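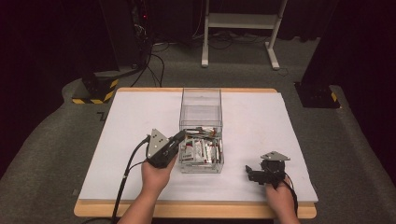
El recipiente transparente se ha convertido en la respuesta universal al desorden doméstico, y conviene desconfiar de las respuestas universales. En la despensa, en el baño, en la mesa del despacho: se vacían las bolsas, se llena la caja y se da el asunto por resuelto. Con los dulces y los tentempiés envueltos la promesa es todavía más tentadora. Una caja alta y rectangular, abierta por arriba, deja ver por las paredes las barritas de envoltorio rojo y blanco, las tiras plateadas y alguna pieza más oscura, todo amontonado en la parte baja. Se ve lo que hay, desde luego. Otra cosa es que esté ordenado.

Tyyne Tikkanen lleva años asesorando a familias que quieren recuperar la cocina y no comparte el entusiasmo de los catálogos. «La gente compra el recipiente antes de saber qué va a meter dentro», dice. «Luego llena el fondo, deja vacía la mitad de arriba y me pregunta por qué no cabe nada en el armario.» En su cuaderno de visitas tiene anotadas 131 despensas. La medida que más repite en ellas es la altura del estante, casi siempre mal calculada.

El negocio, mientras tanto, va estupendamente. La línea Nivis anuncia 55 formatos apilables, y el juego completo de Herard sale por 639 euros, divisores aparte. Por ese precio uno esperaría que las cajas se ordenaran solas. Farzad Ghorbani, que tuvo una tienda de menaje hasta el año pasado, admite que el modelo alto era el que mejor lucía en el escaparate y el que más veces le devolvían. Para sacar lo del fondo hay que meter el brazo entero o volcarlo todo sobre la mesa – y volver a empezar.

¿Sirve entonces de algo la transparencia? A ratos. Ayuda a saber cuándo hay que reponer, y en una casa con niños también ayuda a que las reservas duren menos. Tikkanen recomienda cajas bajas para lo pequeño, con una sola clase de producto en cada una, y reservar las altas para la pasta larga o las bolsas de pie. Ghorbani es más drástico: un cajón cualquiera y un par de cartones doblados como separadores.

Hice la prueba un jueves por la tarde, con una caja Hinds prestada y unos 700 gramos de barritas y caramelos. Tardé poco en llenarla y bastante más en dar con los de menta, que habían ido a parar abajo. Los devolví a su bolsa, cerrada con una pinza de la ropa, y ahí siguen.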